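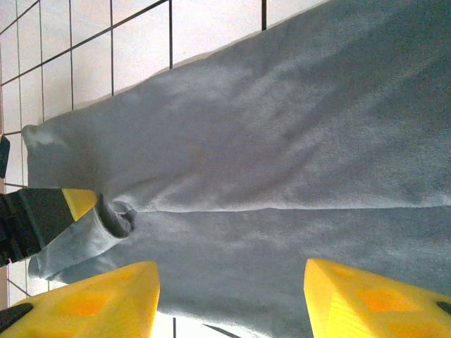
Search tickets, parts, manuals Go

Ticket 577: Darano front loader leaves clothes soaking after final spin
Opened by: Colette Guérin
Handled by: Gebremedhin Hadgu, Zosel Appliance Help
Status: Closed

First message from Colette

Hello, and thank you in advance to whoever picks this up! My Darano washer has been a good friend to this household for years, and I'd hate to give up on it. Since early November it gets through the whole cycle, the drum turns, the little tune plays, and then I open the door and everything is dripping. Sweatpants are the worst (my sister Clotilde lives in hers, so there is always a pair in there). T-shirts come out a bit better but still far too wet for the rack. The display stops with 4 left on it for a good long while before it finishes, and I've never seen an error code. I have tried a different detergent and I have tried talking nicely to it.

Reply from Gebremedhin

Hi Colette, what a clear write-up, thank you, it saves us both a lot of back and forth. When the display hangs near the end like that, the machine is usually trying to level out the load before it will spin fast, or it's waiting for the water to go down. Either one can leave you with wet clothes and no code at all. Let's go through it in order, and please don't feel you have to do it all in one evening. Turn the machine off at the wall before you open the filter flap.

Step 1. Run drain and spin with nothing in the drum

Pick the drain and spin program on its own and listen. You should hear the pump hum, then water going down the standpipe, then the drum picking up speed in stages.

Colette: Did this after supper. The pump hums, but the water goes down in fits and starts, a sort of glug and then a pause. It did speed up in the end, though it took its sweet time.

Step 2. Clean the pump filter

Lay down an old towel and a baking tray, pull out the short hose behind the flap and let the water out slowly. Then unscrew the filter to the left. Rinse it under the tap and feel around inside the housing with your fingers. The small wheel at the back should turn in little jerks.

Colette: Oh dear. There was a wad of gray fluff the size of a plum in there, plus 50 cents in small coins and a hair clip I had blamed the cat for. The wheel turns. I ran a normal wash afterwards and the T-shirts were much better, but the fleece things were still heavy with water.

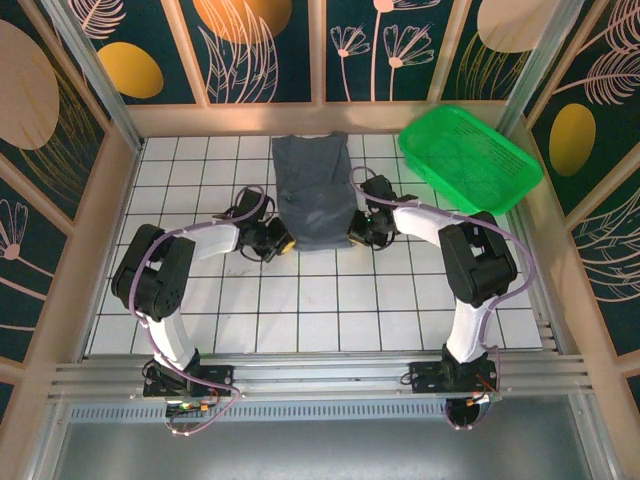

Step 3. Check the drain hose behind the machine

Ease the washer forward a little and follow the hose from the back panel to the standpipe. It shouldn't be squashed against the wall or pushed so far down the pipe that it sits in water. The end wants to be held near the top, with a bit of air around it.

Colette: My neighbor Monique Aubert came over to help me shift it. The hose had a proper kink where it goes around the corner of the cabinet, and I'd guess that happened when we had the kitchen floor done. I bought a hose guide at Chauvin, the hardware store by the station, and it now hangs in a nice wide curve. No more glugging!

Step 4. Mix the load and choose the right spin

One thick item by itself will roll into a ball on one side of the drum, and the machine will hold back on the spin to protect itself. Put a pair of sweatpants in with some towels or shirts, shake everything loose as it goes in, and check that the spin setting hasn't been left on delicate.

Colette: It was on delicate. I'm a little embarrassed, but there we are. I did a mixed load this morning with the spin turned up and everything came out just damp, the way it used to, and Clotilde had her sweatpants back by bedtime. 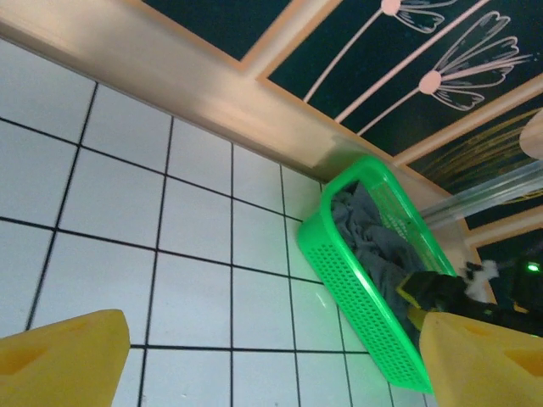

Can I run a second spin on heavy fleece if it still feels wet?

An extra spin is fine for most fleece, as long as the care label allows it. Shake the clothes out first, spread them around the drum and add a towel if there's only one item.

Closing note from Gebremedhin

I'm so pleased, Colette. I've put the cause down as a blocked filter and a kinked hose, with the delicate spin setting on top. Give the filter a rinse every 2 months, a bit more often in the winter when the fleeces come out. If the display starts hanging again, reply to this ticket and it will reopen with all your notes attached.

Comments

Ilgın Değirmenci: Same trouble with my Dultau, and it was the hose for me too! I'd had it shoved right down the pipe for ages. Thank you both for writing it all out.

Monique Aubert: I can confirm the washer is heavier than it looks. Colette paid me in plum cake, so no complaints.

Clotilde Guérin: The hair clip was mine. Sorry to the cat.

Contact Zosel Appliance Help | Copyright Zosel | Back to top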